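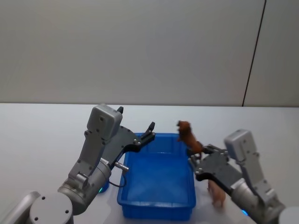 Second pass at the work table this month. The first one, back in February, failed on a simple point: I had set up four trays by category (fasteners, cutting tools, adhesives, measuring) and within two weeks all four held the same mix of everything. Categories need upkeep, and I don't do upkeep on weeknights.

The current arrangement is one tray. Rules as of now:

The tray is blue plastic, low walls, and lives in the middle of the table with the long side running front to back.
Whatever is being worked on goes in the tray.
When the work stops, the tray gets emptied.
Nothing else stays on the tabletop overnight.

Orientation took some trial. Sideways, the tray takes up most of the comfortable reach and leaves two useless strips, one in front and one behind. Turned so the short side faces me, it leaves a clear working area to the left and another to the right, and I can put the part on one side and the drawing on the other. The back end is a longer reach, so that's where the things I need last go. Small parts go at the front.

I tried a deeper bin before this. It was a Plalex, bought as a pair, and there is nothing wrong with it as a bin. The problem is depth. With high walls you stack, and once you stack you dig, and digging through M3 washers to find an M3 nut is how I lost most of an evening. Low walls won't let you stack much. If a project doesn't fit in one shallow layer it gets split into stages, and I should have been doing that anyway. The deep bins now hold extension cords in the closet.

Slightly flared sides are better than straight ones for picking up small flat parts. You can drag a washer to the edge and run it up the wall with a fingertip. Rounded corners help too -- grit and clippings come out with one wipe, where the square-cornered Rulletmont organizer I used before needed a toothpick. I still have the organizer. The dividers were never adjustable in the way the box suggested, and two of them have warped.

Color: I had assumed this didn't matter. Black oxide screws show up well against blue. So do brass inserts and anything zinc plated. Blue painter's tape does not, and I have now thrown away one perfectly good masked part along with a ball of used tape. White nylon spacers are fine in the tray but vanish on the white tabletop if they roll off, so those get handled inside the tray only.

The table itself is pushed up to the wall. I had it pulled out 30 mm to run cables behind it, and everything small and round eventually went down that gap. Cables now come up from the side.

Emptying is the step that makes the rest work. It takes a few minutes when I do it the same evening and much longer when I don't, mostly spent working out what an unlabeled bag of springs belonged to. Leftover hardware goes back to the drawer cabinet. Unfinished work goes into a zip bag with a slip of paper stating the project and the next step. The next step is the part I used to leave out. "Mancuso lamp, fit switch, check polarity first" is useful three weeks later. "Lamp" isn't.

Graziella Fontana wrote in after the February post to ask whether I'd considered a mat with printed outlines for each tool. I did try it, on paper, taped down. It's good if you use the same tools every time. I was redrawing it for each job, so it went in the recycling. She also recommended wiping the tray with a slightly damp cloth to stop light plastic offcuts from clinging to it, and that does help. Thanks for that one.

Still open:

Lighting. The lamp is on the wrong side for a right-handed person and I get a shadow exactly where I'm soldering. It needs to move, and the clamp doesn't fit the other edge.

Soldering itself. I don't do it over the tray, for obvious reasons, so there's a silicone mat that comes out and goes away again. It needs a fixed storage place. At the moment it's on top of the Vodutel router box, and it slides off.

A second tray of the same size, for jobs that have to sit while glue cures. I'm putting this off. Two trays is how I got to four.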